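Notebook, Statehouse Language Lab
Aug 5, 2026

Resignation statements, second coding pass

Picked up where I left off before the fan died. We now have 210 statements in the folder, all from mayors, council members, county commissioners and the occasional sewer district chair who left office before the term ran out. Of those, 142 are usable. The rest are duplicates, press release headers with no press release under them, or one official's farewell saved over and over by a clerk who I suspect was enjoying it.

Reminder of what we're doing, for whoever opens this in a year (me): we code the stated reason for leaving, the stated plans, and whether the successor is named in the text. Three fields. In July I told Triin three fields would take an afternoon.

Stated reason. The codebook has health, family, new job, dispute, scandal, "other." First pass put 39 statements in "other," way too many for a bin that was supposed to hold the oddities. Reread all of them this morning with coffee. Most belong together and need their own code. They're the ones where the official is leaving for the good of the office. The office will be better off. The people deserve someone who can give their full attention. It follows that somebody has not been giving it their full attention, but no name ever comes up.

Provisional name for the new code: SELFLESS. Triin Juška wants something more neutral, and she's right, so it's going in as "public interest claim" and I will go on calling it SELFLESS in here.

Edge case to bring up at group meeting: the Nistura council president. Full text runs to four sentences. Sentence one thanks the residents. Sentence two thanks the staff. Sentence three is about the new splash pad. Sentence four says "with that, I will be stepping away." With what? The splash pad? I've read it maybe twenty times. Coded as no reason given. Triin coded it as accomplishment, on the theory that the splash pad was the last thing on the list and the list is now done. I can't say she's wrong. Leaving both codes in and flagging it.

Stated plans. This one is a swamp. "Spending more time with family" is easy. "Pursuing other opportunities" is easy. The trouble is the future tense. A lot of these people say they'll "continue to serve" or "keep fighting" or "have more to say in the coming weeks," and the coder has to decide if that's a plan. I had been coding it as yes. Then I got to the Wieczorek County commissioner, who has something to say in the coming weeks in three separate documents spread over fourteen months, and I went back and changed all of them to "vague."

Rule as of today, please copy into the codebook: a plan needs a verb you could catch someone doing. "Teach" counts. "Run for state senate" counts. "Explore" doesn't, unless there's a boat.

Picnics. Not a field, but it ought to be. An unreasonable share of the spoken ones happen at a picnic, a fish fry, a pancake breakfast or the opening of something. I had assumed that people quit at podiums with a flag behind them. They quit next to the potato salad. My guess is that the crowd is friendly, the sound system is bad, and it's hard for a reporter to ask a follow-up while holding a paper plate. Added a free-text column called "setting" and promised myself not to make it into a paper.

Transcripts. Ran the audio ones through Bundus again with the new settings. Better on names, worse on applause. It now writes out applause as speech, so a retiring mayor of a town of two thousand says "yes yes yes yes yes" for most of a line. Also it still hears "interim" as "in term," and that matters here more than it would in most lines of work. Fixed by hand in the July batch. Still to do: everything before July.

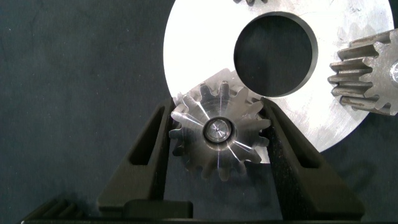
Jurgita Org read the above over lunch and left a note that the whole successor field is built on sand. Her point: we code "successor named: yes" when the statement gives a name, but in about half the towns the person leaving has no say in the matter, and naming someone is a wish. In the others the charter settles it and the name is a plain fact. We've been putting wishes and facts in the same column. She suggests pulling the charters. She also suggests that I do it.

Fine. Fair. Annoying, at four in the afternoon.

Started on it anyway. Charters are mostly online, as scans, sideways. What I have so far on how a mid-term vacancy gets filled:

Deputy or vice moves up automatically. Common in the bigger places. Clean.

Council appoints. Common everywhere. The statement often "recommends" someone, and the council then has the pleasure of picking someone else.

Special election. Expensive, so the charter usually has a cutoff, and the timing of the resignation sits very close to the cutoff more often than you'd expect by luck. Look at this properly. Need exact dates of both the announcement and the effective date, and the gap between them, which we don't record at the moment. I could kick myself.

Nothing in the charter at all. One so far. They've had two vacancies and handled them two different ways, and the minutes for both say "per usual practice."

So: successor field gets split. New column A, is a name given. New column B, who decides under the rules. New column C, effective date minus announcement date, in days. Recode starts with the 43 statements from council-appoints towns, where it'll matter most. Jurgita takes the first batch, I take the second, Triin does the overlap set without looking at either of ours.

Agreement. Ran the check on reason codes before making any of these changes, so we have a before picture. Good on health and new job. Good on scandal, though only when the statement uses the word "distraction." Poor on family against public interest, and I can see why. "My family and this city both deserve better" is a sentence that sits on the fence and swings its legs. Proposal: allow a second reason code, and record which comes first in the text. Triin will say this doubles the work. It does.

Burnoseo. They've asked for a one-page summary for the grant report, with "a key takeaway." The key takeaway is that people leaving office are grateful. Every single one. I've got a scandal case here that ends in a plea and he's grateful to the parks department by name. Will write something more respectable by the deadline. Draft line, probably too much: officials say least about the next job when they say most about the last one. I believe it's true, but I haven't tested it and would like to before it ends up on a slide. Word count of the thank-you section against the plan code should do it. Easy to run once the plan recode is finished.

Small stuff:

Folder names are a mess. Three of us, three date formats. Going with year first. This was decided in the spring, too.

One mayor withdrew her resignation nine days after giving it. Do we keep the statement? I say keep, with a flag. Jurgita says it's the best document in the set and she'd like it framed.

The sewer district chair emailed back. He was pleased to be asked, has no copy of his remarks, and recalls them as "pretty good."

Pick up tomorrow at the Wieczorek charter, article six, page two of the scan, the one that's upside down.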